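Door task, progress notes for Faustine Courtois
Nidora manipulation software, second report under the Brestico grant

Hi Faustine,

You asked for something shorter than last time and with fewer acronyms, so I'm going to try. The quick version is that the new planner is in, the handle detector is better than I expected (still not great on odd shapes), and the thing I promised you for this report, the full open-and-go-through sequence, isn't finished. I'll get to why.

Most of my time went into the approach phase, meaning everything between "I know there's a door" and "my fingers are on the handle." The old code picked one grasp pose and stuck with it, even when the arm had to fold itself up like a lawn chair to get there. Alemneh, our new planner, keeps a short list of six poses and drops the bad ones as the arm moves in. The wrist view is what it uses for the last stretch, once the handle is close enough to fit a line through. 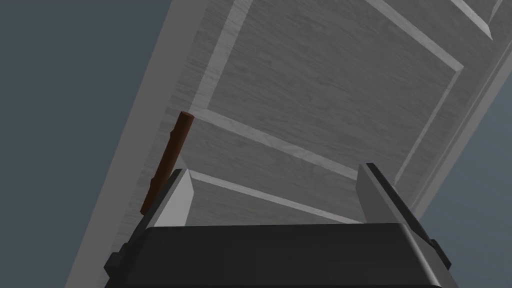 Last updated: 26 Nov 2023

We ran 2,094 simulated approaches with it. I had budgeted for 2,000, but a batch got queued twice with a different seed and I didn't see any point in throwing good data out! The failures mostly fall into two piles. One is the fingers arriving rotated a little too far off the handle's axis, so one of them bumps the door panel before the other is in place. The other is the detector latching onto a strip of molding and reporting it as a handle, with great confidence, I'm sorry to say. Raised panels have long straight bright edges and so do a lot of handles, and the detector was trained mostly on plain flat doors. I've started mixing in paneled ones and the early numbers look good, but I want a full rerun before I put a figure in front of you.

We also swap the handle shapes around a lot now. Straight bars, levers, knobbly ones that look like somebody broke them off a tree. The knobbly ones turned out to be really useful for shaking out the line fit, which used to jump whenever it hit a bump. I smoothed it over 40 samples and the jumping went away - at the cost of some lag, which I can live with at the speeds we're using.

The second chunk of work was on the two-arm side. Up to now the planner treated each arm as if the other one didn't exist, and you can guess how that went. Both arms now share one collision model along with the body shell, and the planner decides which arm goes for the handle based on reach and on which side of the door the handle sits.

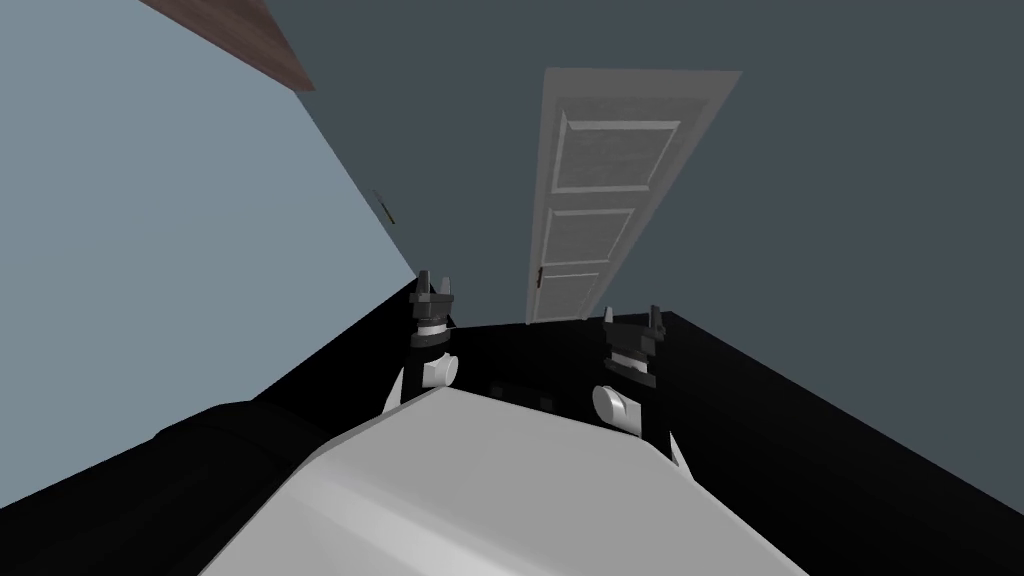 Picking the arm is the easy half. What's holding me up is the handover from planning to control once contact is made. The planner wants to follow a path, the force controller wants to give a little when the door pushes back, and right now they argue. I get a shudder at the moment of contact that sometimes settles and sometimes doesn't. I tried just slowing everything down, which hid the problem nicely for a day or two. The proper fix is to let the controller own the motion along the door's arc and have the planner only supply limits. I've got that half written in a branch.

On tooling, the replay viewer (we're calling it Nernard) now lets you scrub through a run and see the detector output next to the joint torques. It has saved me a ton of time already. It still crashes if you load a run with no contact events, so please don't do that if you're clicking around in it.

Spending is on plan apart from compute, which ran a bit over thanks to that double batch. I'd like to move the go-through demo to February and use the time until then on the contact handover and the detector rerun. If that date is a problem on the Brestico side, let me know soon and I'll look at cutting the handle variations down to get there earlier.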